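USB installer boots on the old laptop but not on the desktop

Kornél Pap
I made a bootable USB stick with the Sendar installer. It starts fine on my laptop, but the desktop skips it and goes straight to the old system. I have put USB first in the boot order and tried two sticks.

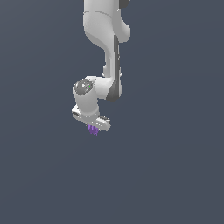
Both sticks were formatted on the laptop with the default settings. The desktop has an Arklow board, bought used in August, and I have not updated the firmware. Is it the stick or the board?

2 replies

Tibor Antal
Probably the partition table. If the laptop is old it will start from an MBR stick in legacy mode, and the desktop may be set to UEFI only. Do it again like this:

1. Back up anything on the stick. It will be erased.
2. Format it as FAT32 with a GUID partition table.

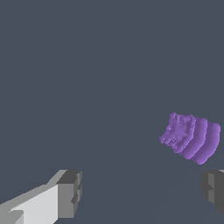

3. Write the installer again, then turn off Secure Boot and Fast Boot in the firmware.
4. Use the one-time boot menu and pick the entry that starts with UEFI — the plain one is the legacy entry.

The write took around 2000 seconds on my slow stick, so don't pull it early. Leave the firmware update for later. If the stick shows up in the menu, you don't need it.

undevar
try a port on the back, the front ones on my case never worked for booting. also a USB 2 stick if you have one

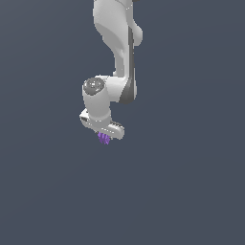

Page 1 of 2

Kornél Pap
Rear port made no difference, but the GUID format did it. Installing now.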